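Kids' Corner > How Things Are Made > Blankets and Quilts

How a Quilt Gets Made

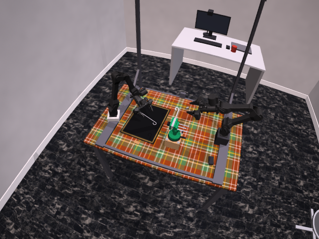
Thu 31 October
By Nelly Chambi

A quilt is a blanket made of three layers. The top layer is the one people look at. The middle layer is fluffy and is called batting. The bottom layer is called the backing. Stitches go through all three layers and hold them together. Those stitches are called quilting, and that is where the word quilt comes from.

Our shop sells quilts for beds, cribs and couches. Children who come in with their parents ask us a lot of questions about them. These are the ones we hear most.

Why is it made of little pieces?

Many quilts start with small pieces of cloth sewn together. This is called patchwork. Long ago, cloth cost a lot of money and took a long time to make. When a shirt wore out at the elbows, the back of the shirt was often still good. People cut out the good parts and saved them in a bag. When the bag was full, they had enough to make the top of a quilt.

Today most quilt makers buy new cloth and cut it up. They do it for the patterns. A quilt in our front window is called Onyeka. It is made of 1,240 pieces, and most of them are triangles no longer than your finger.

What is a block?

A block is a square made from smaller pieces. The maker sews the small pieces into a block, then sews the blocks into rows, then sews the rows together. It is much easier to sew one block at a time than to hold a whole blanket in your lap.

Some blocks have names. A Nine Patch has nine squares, three across and three down. A Log Cabin block has a square in the middle with strips of cloth around it, like the logs of a cabin wall. The middle square is often red. People say it stands for the fire in the fireplace. A Flying Geese block is a big triangle with a small one on each side. Put a lot of them in a row and they look like birds going the same way.

What is inside?

The batting can be cotton, wool or polyester. Cotton is flat and heavy. Wool is warm and light. Polyester is puffy and dries fast after it has been in the wash.

Batting does not make heat. Your body makes the heat. The batting is full of tiny pockets of air, and the air in those pockets can't move around very much. Your warm air stays close to you and the cold air in the room stays out. A bird does the same thing when it fluffs up its feathers in January.

Why are there stitches all over it?

Without the stitches, the batting would slide down to one end. You would have a lump at your feet and two thin sheets over the rest of you. The stitches keep it in place. They can be straight lines, or squares, or loops that wander all over the quilt.

Some people do this part by hand with a short needle. A good hand quilter can make 12 small stitches in one inch. Get a ruler and look at how small an inch is. A big quilt done by hand can take 500 hours. With a sewing machine it goes a lot faster.

What is the strip around the edge?

That is the binding. It is a long, thin piece of cloth that is folded over the raw edges and sewn down. It goes on last. The edge gets pulled and rubbed more than any other part, so the binding usually wears out first. It can be taken off and a new one put on.

Can a quilt go in the washing machine?

Most of ours can, in cold water. Check the tag first. Old quilts are different, and a grown-up should ask before washing one. If your great-grandmother made it, the thread may be weak.

Make a block out of paper

You can try a Nine Patch without any sewing. You need two colors of paper, a ruler, scissors, a glue stick and one plain sheet to glue on.

Cut five squares of the first color and four squares of the second. Make each one two inches on every side. Glue down the top row first: first color, second color, first color. For the middle row, start with the second color. The bottom row is the same as the top one. Let the glue dry.

If you make 12 blocks, you can tape them together, three across and four down. Try turning them or leaving a plain square between them and see how the pattern changes.

Words to know

Batting: the fluffy layer in the middle.
Backing: the cloth on the bottom.
Binding: the strip around the edge.
Block: one square of a patchwork top.
Patchwork: small pieces of cloth sewn together.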